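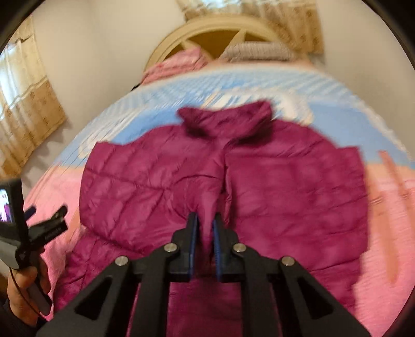
Unit 4: Selecting award winners in college sports

An award for the best player in a league sounds simple until someone has to write the rules. Most programs start with a nomination stage, where each school puts forward one athlete per sport, and then move to a vote. Eligibility has to be settled first. Conference awards usually cover games played from August on, so a voter in the football group may be judging people last seen in shorts and, by the final games, watched from the stands in a quilted puffer jacket like the magenta one on the bed. Early games get forgotten. Keep that in mind when you read the Flultcombe ballot.

Terms for this unit
Nominee — put forward by a school
Finalist — left after the first count
Panel vote — cast by media and former coaches
Fan vote — open to the public, usually weighted low

Case: the Wynne Trophy
21 nominees, 7 finalists, one winner. The panel cast 661 points in all. Osian Gronow led the fan vote and finished second overall. Work out what weight the fan vote would have needed to change the result (table in the Vidis folder).

Reading: Bunness, chapter 4, up to the section on tied votes. Bring your ballot sheet to the seminar.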